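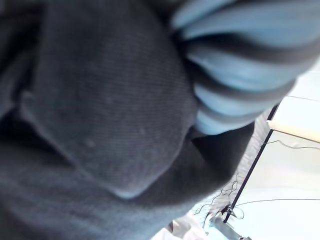 Guadalupe Cuautle would like it known that she did check the pockets, that she has always checked the pockets, and that if a garment chooses to have a pocket where no reasonable person would look for one, she can hardly be blamed for what goes through the wash.

Search this site Enter keyword Go

June 17, 2026
By Brisa Hinojosa

Her view has a good deal of support in Plukham this week, where the Balura laundry on Serrano Street has begun turning away any bag of washing that has not been emptied, unfolded and felt all over by its owner at the counter. A notice in the window says so. A second notice, taped beneath it in larger letters, says that the first notice is not a joke.

The new rule has divided the town, or at least the part of it that sends its washing out. Customers who used to drop a knotted bag on the counter and be back in the car before the engine cooled are now expected to stand and go through their own trousers in front of the neighbours. There is a table for the purpose. There is also a queue for the table, and the queue has a very good view.

"People say they've emptied everything," said Rizwan Paracha, who runs the laundry and has the patient manner of a man who has peeled a great many paper hankies off other people's jumpers. "They believe it, too. Then you put your hand in and there's half a packet of mints."

Mints are the least of it. A purple crayon got into a load of table linen in the spring, and the napkins have been lilac ever since. The restaurant that owned them has decided to call this a colour scheme. A hearing aid was caught in time, as was a small brass hinge, for which three different households have now put in a claim without any of them being able to say what it is off.

Mr Paracha blames dark cloth for most of his troubles. Give him a white shirt, he says, and he can see across the room whether there is a biro in it. Charcoal grey is another matter. A fold looks like a pocket, a pocket looks like a fold, and in the deeper creases you could lose a glove and not hear of it again until winter. Soft weaves are the worst, in his opinion, as they close up round whatever has been left in them and lie there looking innocent. And they show every speck of lint, so that when a hankie does get through, the whole street knows about it.

His advice is to use the hands and not the eyes. Take the thing by the shoulders or the waistband, shake it out, and then press it flat against the table from the top down. Anything that pushes back should come out. Flaps want lifting, and the space under the flap wants a proper feel into the corners, where the grit lives. Linings come last, and coats with a hole in the pocket should be squeezed along the bottom hem, where he has found more keys than any locksmith in the district.

The rule has been in force for two weeks. In that time the laundry has filled the old sweet jar on the counter and started on a biscuit tin. Coins go in the jar and everything else goes in the tin, except for food, about which Mr Paracha would prefer not to speak.

Opinion in the queue was mixed. Leopoldo Cisneros, waiting with a duvet cover, said he thought it was a liberty. He had been bringing his washing to Serrano Street since before the present owner had the keys, he said, and had never been asked to turn out a sock. He then turned out a sock. It contained another sock, a peg and a library card he had reported missing, and he asked that we not make anything of it.

Others have taken to the new arrangement with what can only be called relish. One woman has asked for a longer table. A couple from the flats behind the bus station have started doing their sorting at the laundry even when they are washing at home, on the grounds that it has better light and that they argue less in public.

There has also been trouble over the charge. Anyone who would rather not go through their own things can pay £2 a bag to have it done for them behind a curtain. This was meant for customers in a hurry. It has been taken up chiefly by customers with teenagers, and Mr Paracha says that on some days the staff behind the curtain earn every penny. He is thinking of a separate price for school blazers, and a further one for anything that has been to a music festival.

Across the road at Akia, the dry cleaner's, they have been watching with interest and a certain amount of satisfaction. Akia has always gone through pockets at the counter, and has always put what it finds in a paper envelope and pinned it to the ticket. Rigoberto Lozano, at the till there, said he had nothing to add except that the envelopes were very reasonably priced and that he would be happy to tell Balura where to buy them. He ordered 200 the last time and is well on his way through them.

He did allow that the envelopes have caused difficulties of their own. Not everybody collects their own suit. A husband's jacket gets picked up by a wife, a father's by a son, and a pinned envelope is a hard thing to leave alone on the drive home. Akia now staples them shut, and Mr Lozano says he does not look at the receipts, though he could name you the two best places in Plukham for a long lunch.

As for Ms Cuautle, whose wash load has been held up in the queue as a warning to others, she remains unmoved. The pocket in question was inside another pocket, under a flap, in a garment she had owned for years without once suspecting it. What had been in there was a lip balm, and the rest of the load now sheds rain beautifully. She has written to the manufacturer to ask what the pocket is for and has been sent a voucher.

She has since been through the whole wardrobe again and found four more pockets of the same sort, one of them sewn shut. She has not decided whether to open it. Her sister says she should, and has offered to come round with the scissors.

Balura's counter will keep its usual hours through June, but anyone bringing more than a single bag is asked to come before noon, when the table is quieter. The biscuit tin can be looked through on request. Claims for the brass hinge should be made in writing, with a drawing if possible, and Mr Paracha would be especially glad to hear from whoever is missing a door.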